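Hi Seren, October update on the Sendside kit review. We've had the two-arm package from Runon going most afternoons, and I'm enjoying it more than I expected!
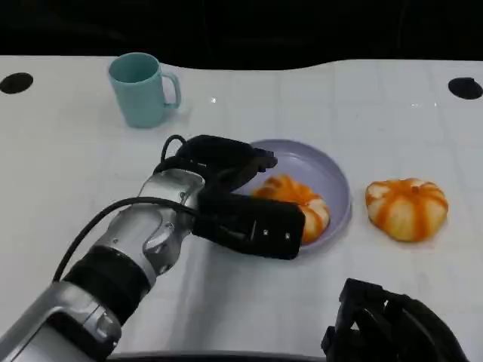 Lleucu wrote up the pick-and-place jobs (622 tries so far, the plan was 1000). Setup took ages, and their help line is slow.

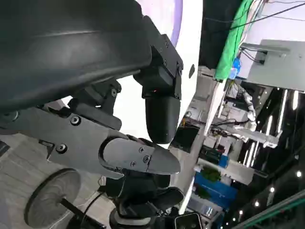 Spare finger pads are $200 a set, a bit cheeky, so I've asked Nest for a second quote. Colour settings on the screen still confuse me.

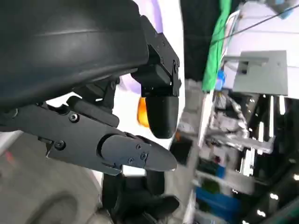
Next month

Finish the tries, then costs to you.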